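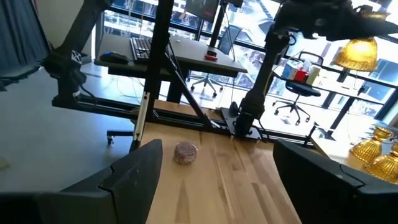
From: Till Hagedorn
To: korkell-build list
Date: 2026-08-31
Subject: Re: [korkell-build] wrist camera drops out when both arms move

Rocío Peñalver wrote:

> Both arms are bolted to the rail again and the Enda controller
> sees all the joints. Trouble is the right wrist camera. It runs
> for a while with the arms parked, then freezes as soon as I start
> a two-arm move. The log says "frame timeout, 2000 ms" and the
> node quits. Left camera is fine. I swapped the USB cable already,
> no change. Is this the hub, or is it the config?
>
> Second thing: the right gripper closes past the point where it
> should stop. I get a position of 331 at rest and the file says
> 315. Should I just edit the file?

I had the same log line in May on the Strobel bench, so I would look at the hub first. Two wrist cameras and both servo adapters on one hub is too much on our boards. The cameras reserve their bandwidth when the stream opens, and the adapters get whatever is left. With the arms parked there is almost no servo traffic and you don't notice.

Try this in order:

1. Stop everything. Move the right camera to a port on the back of the PC, no hub.
2. Start only the right camera and leave it for 15 minutes.
3. Start the right arm, then the left arm, then the left camera.
4. Run the two-arm move at half speed, then at full speed.

If it freezes at step 2 it is the camera or the cable. If it freezes at step 4 and only at full speed, check the strain relief at the wrist. The cable on mine was pulling at the connector when joint five went past its middle position. A second cable will do the same if it is routed the same way, so your swap doesn't rule that out. Leave a loop at the elbow big enough to get two fingers through and tie it on the link side, not on the motor housing.

Don't raise the timeout. I tried it. The node stays up but the images come in late and the recorded positions no longer line up with them.

On the gripper: please don't edit the file by hand. The stop value is written together with a checksum, and if the two disagree the Enda tool loads the defaults for all joints without saying so. Run the calibration for that one joint:

 enda-cal --arm right --joint gripper --write

Open the fingers all the way by hand when it asks, then close them until they just touch. Do not squeeze. The printed fingers flex and you will store a value that is too far in, and then you are back to closing past the stop. If it still rests at 331 after that, the horn has slipped a tooth on the servo shaft. Take off the four screws on the cover, power off first, and reseat it.

The Brillthorpe brackets are a separate matter. Mine needed washers under the slotted side before they would hold, and I retighten them whenever I move the rail. A loose bracket shows up as shake at the wrist, and you can lose an evening tuning gains for it.

Which firmware is on the right adapter? Build 2114 has a fix for the read retries. If left and right are on different builds, flash both before you do any of the above.

Send the log from step 4 if it fails there, the full file please, not only the last lines.

Till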